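Kindside Animal Clinic, client evening
Speaker notes, Nicanor Aguirre

Slide 1. Welcome. Restrooms by the front desk. Talk is 34 minutes, questions after.

Slide 2. Why dental care. We looked at 148 adult cats and dogs seen here since August. Almost 34 had a tooth that needed to come out. Most owners had noticed bad breath and nothing else.

Slide 3. Signs at home. Dropping food. Chewing on one side. Pawing at the mouth. Pass the jaw model around and get it back before slide 5.

Slide 4. Brushing. Start with a finger and a little pet toothpaste. Never human toothpaste. Go slowly, outside surfaces first. Aníbal Chávez does the demo with his own dog, 2 minutes.

Slide 5. Cleaning under anesthesia. Blood work first. No food after the time on the sheet. Most pets go home the same day. Soft food if teeth were pulled.

Slide 6. Where to keep the kit. Near the food bowl works for most people. Keep paste and chews behind a closed door. 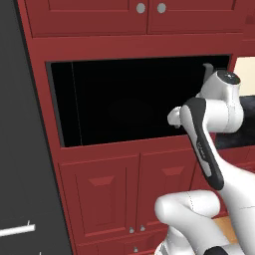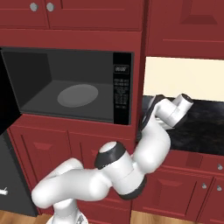 Red kitchen cabinets and a white robot arm, both renderings.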